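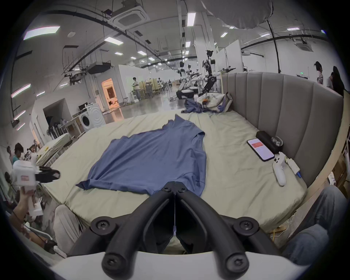
Section 6. Running the Open-Day Demonstration: Folding at the Bed

6.1 Before you start

This section covers the hand-guided folding demonstration that goes with the Ballora gripper pair. It assumes you have finished Section 4 (charging and pairing) and Section 5 (calibration). If the pair was calibrated more than one working session ago, repeat Section 5 first.

The demonstration takes 20 minutes, including questions. Allow another 21 minutes before the first group for the set-up in 6.2. The times were worked out at the Plerum site during the September open day and can be shortened once an operator knows the routine.

You will need:
One pair of Ballora handheld grippers, left and right
One T-shirt in a plain color that stands out from the sheet
A bed with a fitted or tucked sheet
The Nava recorder, with at least 615 MB free for each run
The Aser viewing program, installed on the display computer

6.2 Setting up the bed

1. Choose a bed that visitors can get close to from at least two sides. Leave the operator's side clear of chairs.

2. Pull the sheet snug. Creases are fine. A deep fold in the sheet is a problem, as the finger tips may pick it up along with the shirt.

3. Lay the T-shirt flat with the hem toward the operator and the neckline toward the far end of the bed. Spread both sleeves out to the sides. Do not iron the shirt or smooth it completely. A few wrinkles give visitors a fair idea of the task.

4. Keep other clothing at the far end of the bed, by the pillow, or take it off the bed.

5. Keep phones, cases, controllers and cables next to the headboard, outside the area where the shirt will be folded. Check that no cable runs under the shirt.

6. Turn on the room lights and any stand lights. Wait two minutes, then check the live view in Aser. If the shirt and the sheet look like one color on the display, change the shirt.

Note: Sheets in pale green, gray or cream work with most shirts. Avoid stripes and checks on both.

6.3 Checking the grippers

1. Hold each gripper by its white housing and squeeze the trigger slowly. The two fingers should meet at the tip with no gap and no sideways step between them.

2. Look at the screws on the finger mounts. Each finger is held by six Torx screws. If one is loose, tighten it with the driver supplied. Stop when it is snug.

3. Wipe the inside of the finger tips with a dry cloth. Lint builds up quickly when you work with cotton.

4. Put on the wrist straps.

5. Check the live view from each gripper. The picture is round and dark at the edges, which is normal for the wide lens. The finger tips should appear at the bottom center. If they appear to one side, go back to 5.3.

Caution: Keep your own fingers away from the tips when the trigger is squeezed. The grip is strong enough to pinch.

6.4 Running the demonstration

1. Bring the group in and ask them to stand behind the headboard or along the foot of the bed. Six people is a comfortable group. More than that and the ones at the back will only see the display.

2. Start a new run on the Nava recorder and wait for the tone.

3. Raise both grippers so the group can see them. Open and close each one twice.

4. Lower the grippers to the shirt. Take one sleeve at the shoulder seam with one gripper and hold the body of the shirt still with the other. Fold the sleeve in.

5. Do the same for the second sleeve.

6. Take the hem at both corners and bring it up to the neckline. Move slowly. If a corner slips, set the shirt down and pick it up again. You do not need to restart the run.

7. Open both grippers, lift them clear of the shirt and hold still until the tone sounds again.

8. Play the run back in Aser at half speed. Point out the moments where the fingers close on the fabric, as these are hard to see from the foot of the bed.

Note: The recorder files up to 3000 runs before it asks for a new card. Visitor runs count toward this total. Delete them at the end of the day if you do not plan to keep them.

6.5 Letting visitors try

Visitors may use the grippers once the operator has finished at least one full run. One visitor at a time, with the operator standing next to them.

1. Fit the wrist straps for the visitor and check that they are closed.

2. Ask the visitor to pick up a sleeve and put it down again before trying a fold. Most people squeeze too hard at first and bunch up the cloth.

3. Lay the shirt flat again between visitors.

Caution: Children under 12 may hold a gripper only if the trigger lock is on. See 3.4.

Caution: Visitors must not carry the grippers away from the bed, above all toward other robots that are switched on.

6.6 If something goes wrong

The tips pick up the sheet with the shirt: you are pressing down too far. Approach the cloth at a lower angle and close the fingers as you lift.

The display freezes: leave the recorder running. Close Aser and open it again. The run is saved on the recorder and is not affected.

No tone at the start of a run: check the free space on the card, then the volume.

One finger lags behind the other: stop using that gripper and switch off. Do not oil the joint. Follow the steps in 9.2.

6.7 Packing up

Switch off both grippers, take off the wrist straps, and close the fingers before you put the grippers in the case. Stored open, the tips can bend against the foam. Charge the pair overnight if another group is booked for the morning.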